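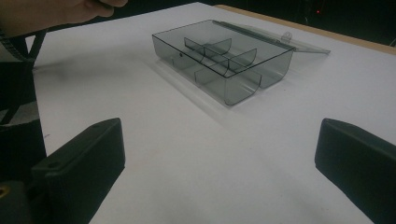 Smoky divided box, lid open, on the white work table.

Before you spend a cent on a gripper, go shopping in your own drawers! I set aside $700 for automating my little sorting bench and very nearly blew it all on the Aigner arm (gorgeous thing, I still visit the web page). What saved me was a list of everything I wanted picked up, with the awkward stuff at the top. See-through plastic boxes went first, lids and latches included.

My split, if it helps: $38 for spare finger pads, 2 evenings measuring boxes at their widest, and the rest left alone until October, when Huvurum usually updates its price list. Measure with the lid open too – mine needs a lot more table that way.

Oh, and ask what replacement straps and screws cost. I forgot, and had to call Cidau back twice.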